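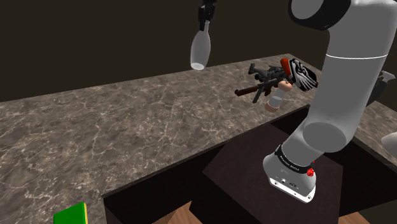

Vlasta Trajkovski wrote to us after the June open day to say that the simulated kitchen was the part her kids talked about all the way home, and could we please give it more time in the program. Yes! It now runs all day, and most of the questions below have something to do with it.

Pilotness Open Day: Frequently Asked Questions

When and where is it?

Tuesday, December 4, 2018, from 10 in the morning until five in the afternoon, at 1745 Stoyanova Street. The simulation demo is in Room 258 and the real arms are down the hall in Room 265. Come in by the front doors and follow the green signs.

Do I need to book?

Only for the hands-on sessions in Room 265. Everything else is walk-in. If you're bringing a school class, please email us first so we can fit you in between the talks.

What will I see in the simulation room?

A kitchen that exists only inside a computer. It has a marble countertop, dark wooden cabinets and a big white robot arm, and it's all drawn live on the wall screen while the software works. We use it for practice in picking things up and moving them, and a white bottle shaped like a bowling pin is one of the objects you may spot in a gripper. We love this demo. You can stand right up against the screen and watch a joint bend, and then ask us to run it again from the other side.

What are Zerard and Nolum?

Zerard is our simulator. It handles the kitchen, the objects and the physics (weight, friction, bumps). Nolum is the planner, the program that decides how the arm should travel from one place to another. They talk to each other constantly, and on the day we'll have a second screen showing those messages as they go by. It looks like gibberish for the first minute or so — stay with it, or grab one of us and we'll read it out loud for you.

Why practice in simulation at all?

Speed, mostly. We can try a motion overnight in lots of different versions and look at the results over coffee. A bad plan in the simulator costs us a restart. A bad plan on a real arm can cost us a gripper, and those take weeks to get repaired.

Things in the simulator sometimes look odd. Is it broken?

Maybe! Simulated physics has its own bugs, and we're always happy to have them pointed out. There's a notebook by the door where you can write down anything that looks wrong to you. Last time a nine-year-old found a collision problem we'd been walking past for a month, and the fix went in that same week.

Can I control the robot myself?

In the simulation room, yes. There's a gamepad on the front desk and you can take a turn whenever it's free. Turns are five minutes when there's a line. Opening and closing the gripper is easy to learn, but turning the wrist while you move the arm takes a little getting used to. In Room 265 you can guide a real arm by hand during a booked session, with one of our staff next to you.

Is it suitable for small children?

Yes, with an adult. The simulation room is a good pick for under-sevens, who can press whatever they like on the gamepad. Room 265 has a floor line that everyone stays behind unless they're in a session, and the motors can be noisy. We keep ear protectors in kids' sizes at the door.

Do I need to know any programming?

Not a bit. If you do know some, come to the two o'clock talk, where we build a short Nolum task from scratch and then run it in front of you. It may not work the first time. Those are our favorite talks, because you get to see how we go looking for the mistake.

Can I take photos or video?

Please do, in both rooms. Switch off your flash in Room 265, as it bothers the depth cameras.

Is the building accessible?

There's an elevator to the right of the front desk, and both rooms have level floors and wide doors. The gamepad table can be lowered. If you'd like a quieter visit, the last hour is usually the calmest.

Is there anything to eat?

Coffee, tea and cookies in the hallway. Please finish them before you go into either room — crumbs and gamepads don't mix.

I can't make it this time. Will there be another one?

We're planning the next open day for June. Leave your email at the contact page and we'll write to you when the date is set.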